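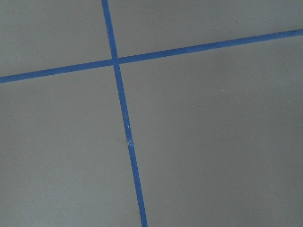

Dranberg Technical College opens student manipulation contest

DRANBERG, Nov 22, 2024 – The automation course at Dranberg Technical College has opened its internal manipulation contest, in which student teams program a robot arm to find, pick up and set down household objects on a taped tabletop. The contest forms part of the second-year practical module and is run jointly with the Kunirau Robotics Club.

Each team submits one control program. The program is run without operator input on objects placed by the judges, and is scored on placement and on elapsed time. A run ends after 99 seconds. The maximum score is 400 points, of which half is awarded for placement.

Work surface

The contest table is covered with brown kraft paper and marked out in blue painter's tape. The tape lines form an uneven grid, with gaps in the horizontal rows. Teams may not assume equal zone sizes and must locate zone boundaries from camera data. Cups may be presented upright or on their side.
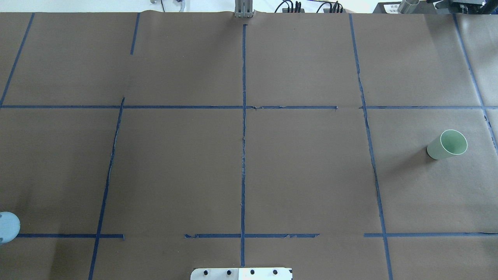
Preparation

Teams have recorded 752 practice runs to date. Of these, 361 used a cup lying on its side, the start position that the rules weight most heavily. All recordings are held on the college server and are available to every team on equal terms.

Calibration is carried out by the teams before each session, using a procedure written by last year's students. Replacement of worn tape is permitted between sessions but not between runs.

Final and results

The final will be held at the Nirkport campus. Scores and the submitted programs will be published on the course pages once checked by the judges. The gripper pads and spare fixings are supplied by Mazandarani, a workshop supplier based in Nirkport.

Enquiries should be sent to the press office, Dranberg Technical College.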